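Procedimiento para la comparación de pinzas manuales de dos dedos

Octubre de 2023
Por Birsen Karaca, Laboratorio de Manipulación de Cestimdale
Tiempo de lectura: 4 minutos

El presente procedimiento establece los pasos que deberá seguir el personal del laboratorio para comparar dos juegos de dedos montados en pinzas manuales con cámara incorporada. Sustituye a la nota interna redactada por Henryk Kaczmarczyk y se aplica tanto a los dedos Bielecka como a los Norkness. Quedan fuera de su alcance las pruebas con brazo fijo, que se rigen por un documento propio.

1. Preparación del puesto

Se despejará la zona de la mesa en la que vayan a efectuarse los agarres y se encenderá la iluminación general de la sala con antelación suficiente para que la exposición de las cámaras se estabilice. Los objetos de prueba se tomarán de la caja Ernano y se devolverán a ella al término de cada serie. No se admiten sustituciones dentro de una misma comparación.

2. Montaje de los dedos

Los dedos se fijarán con los tornillos suministrados, sin adhesivo. Una vez montados, el operador accionará el gatillo varias veces en vacío y verificará que ambos cierran de forma simétrica. Si uno de ellos llega antes al centro, deberá aflojarse la base y repetirse el ajuste. Las almohadillas se limpiarán con un paño seco.

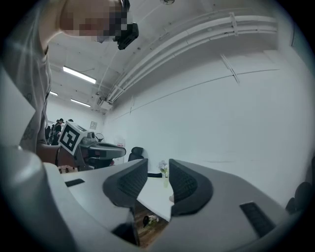

La comprobación de la vista de cámara se realizará antes de registrar ninguna serie. El operador abrirá la imagen en directo y confirmará que los dos dedos aparecen en la parte central, inclinados el uno hacia el otro y con la separación entre ambos libre de obstáculos. A través de esa separación debe distinguirse con claridad el plano de trabajo; el borde de la mesa blanca y el florero de flores blancas situado junto al dedo derecho sirven bien como referencia para juzgar el enfoque. Cuando se trabaje con dos pinzas, el marcador cúbico en blanco y negro de la segunda deberá presentar al menos una cara legible desde la primera.

3. Ejecución de las series

Cada juego de dedos se someterá a 200 agarres, repartidos por igual entre los objetos de la caja. El operador no conocerá de antemano el orden, que será leído en voz alta por un segundo miembro del equipo. Se considera válido el agarre en que el objeto se levanta, se mantiene en el aire y se deposita sin deslizamiento apreciable. Los intentos interrumpidos por causas ajenas a la pinza se anotarán como nulos y se repetirán al final.

4. Registro y revisión

Los archivos se guardarán en la carpeta del proyecto con el nombre del juego de dedos y las iniciales del operador. Wagner Nogueira revisará los vídeos y Kacper Kubiak cotejará las anotaciones. En la campaña anterior se conservaron 1.580 secuencias, de las cuales 916 correspondían a los dedos Bielecka; la diferencia entre ambos juegos dificultó el análisis y no deberá repetirse.

Las solicitudes de acceso a los datos se dirigirán a Roman Rutkowska. La próxima revisión de este procedimiento está prevista para diciembre.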